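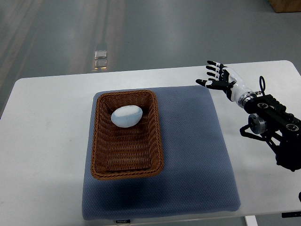
「家事ロボットの発表は毎年見ています。毎年、来年には、と言っていますね」

小山みゆきさん(Miyuki Koyama)はそう言って、冷めかけたお茶に手を伸ばした。生活用品店「Gustley」で売り場と倉庫を長く見てきた人で、今は店舗向け機器の導入相談を受けている。話を聞いたのは2020年6月20日、閉店後の事務所だった。

かごの物を出す、しまう。店でも家でも一日中やっている動作だが、小山さんの点は辛い。

「柔らかい物が難しいんです。強く握ればつぶれるし、弱ければ落とす。うちの新人は初日に覚えます。教えた記憶もないくらい」 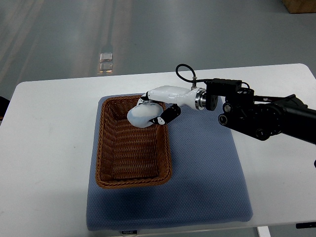
とはいえ、五本指の手に見込みがないとは言わない。つかめるようになったことは認める、と小山さんは続けた。

「でも、つかめた、は仕事の単位じゃないんですよ。売り場なら、つかんで、向きを直して、隣を倒さずに置いて、お客さまが来たらよける。そこまでで一個です」

同席したヴァルテル・ロウレイロさん(Valter Loureiro)は、搬送機器の会社Umovで保守を担当している。売る側に近い立場のはずだが、こちらも歯切れはよくない。

「成功率90パーセントと聞くと立派でしょう。3,000個並べる店なら300個は人がやり直します。しかも、どの300個かは前もってわからない」

では、やり直しの手間まで入れた数字は出ているのか。そう尋ねると「私は見たことがない」と短く返ってきた。 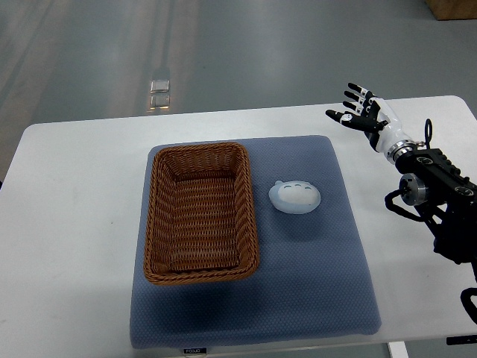 家庭に入る日は来るか

ロウレイロさんは、家のほうが店より厳しいとみる。

「店は棚の位置が決まっています。家は昨日と今日で違う。子どものおもちゃが一つかごの外にあるだけで、それは片づける物なのか、まだ遊んでいる途中なのか。人間でも怒られるところです」

小山さんは笑ったが、値段の話になると真顔に戻った。

「78歳の母が一人暮らしなので、欲しい気持ちはあります。ただ、見守る人が横に要る機械なら、その人が片づけたほうが早い」

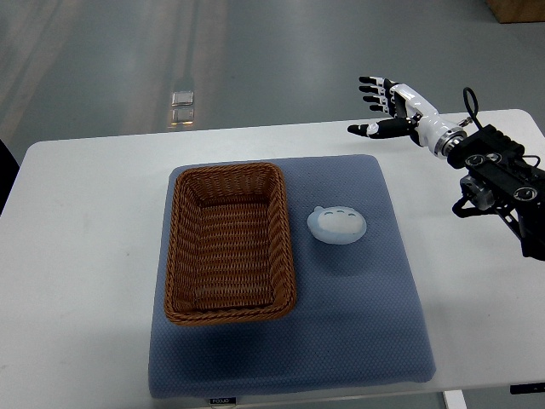 買う前に聞くこと

導入の相談を受けると、小山さんは業者に同じことを聞くそうだ。止まったとき誰が来るのか。見本にない品物を渡したらどうなるのか。編集なしで一時間、動かしてもらえるか。

「最後の質問で、だいたい日程の返事が遅くなります」

11月には店で小さな試験をする話が出ている。対象は小物の仕分けだけで、期間は19日。期待しているかと聞くと、小山さんは少し考えた。

「床掃除の機械は、うちでもちゃんと働いています。だから機械嫌いではないんです。手の仕事は、まだ人の予定で組んでいます。シフト表もそのままです」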